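I'm going to argue for something boring: wipe the lens before you touch the software. I look after one tabletop cell, the one we call Mavik, and I swear half of what gets blamed on the model is a smudge or a loose screw (usually the screw on the overhead bracket, the little devil).

Last May Mavik started closing its fingers a bit to the left of everything. People wanted to retrain. Shaohua Ye wanted to retrain! I got a hex key, snugged up the bracket, ran the calibration again and did 100 test grasps before lunch. 113 minutes, coffee included. Then we went back to the toy kitchen with the ketchup bottle lying across its plate and the green spatula by the frying pan, same as ever. 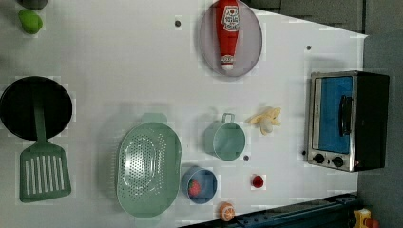
So how often should you recalibrate a cell like this? Every time somebody bumps the table or touches the bracket, and once a week even if everybody swears they didn't.

I know that sounds fussy. The folks over at Lindholm do it once a month and look at me like I iron my socks. But a check takes me less time than reading one error log, and I'd much rather do it than sit through another meeting about grip failures. Same goes for finger pads, by the way. Swap them early, they're cheap, and write the date on the bag. I keep mine in the drawer under the controller, next to the good hex keys, which are not for borrowing.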